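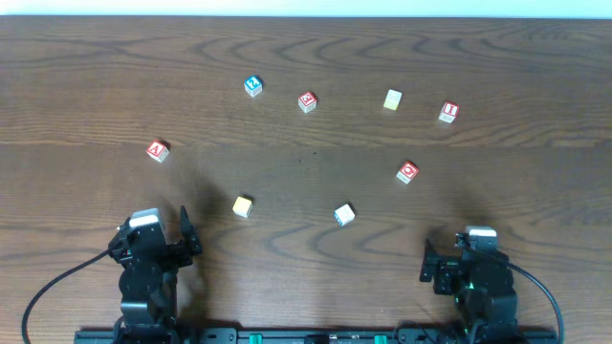 The Festus cell gets described as "low maintenance" in the Dultport brochure, and after a winter of looking after one I'd take that with a grain of salt. It's two arms on one long rail, and most of my time goes to the rail and the cables. For a check I use toy blocks spread out on the wood with space between them, and they've told me more than the status page ever has. What follows are the things people keep asking me.

## Do I need to re-zero the arms every morning?

The manual says yes. I doubt it. I re-zero after a gripper swap, after a bump, and whenever 8 test picks give me 2 misses. If yours drifts overnight, look at the rail bolts before you blame the software.

## Is error 746 a dead servo?

Sometimes, but I wouldn't order one yet. Mine cleared when I reseated the cable at the wrist. Power down first, please. The Yook diagnostic tool will offer to recalibrate the joint for you, and I'd decline until the plug has been ruled out.

## How much slack should the gripper cable have?

Enough for a loop that stays easy with the arm at full reach. Dultport's drawing shows the cable pulled neat and tight, and I'm not convinced whoever drew it ever moved the arm.

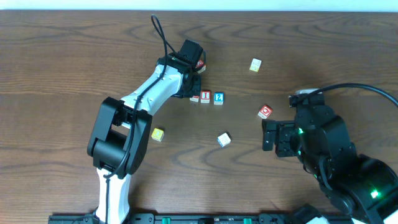
Védís Laxdal wrote in to disagree: she ties hers down at the second joint, leaves a short loop at the wrist, and hasn't had a fault since November. Fair enough. Her cell runs slower than mine, so I'd want to see it at full speed before I changed colour on this one.

## Can I run both arms in the middle of the table at once?

The Alley planner claims it will keep them apart. Try it at 35 per cent speed with your hand on the stop button, then decide how much you believe the claim.

## What about the grease kit?

Leave it in the drawer. The joints are sealed on my unit, and I've yet to hear a good answer about where the grease is supposed to go. If you have one, send it along with the page number.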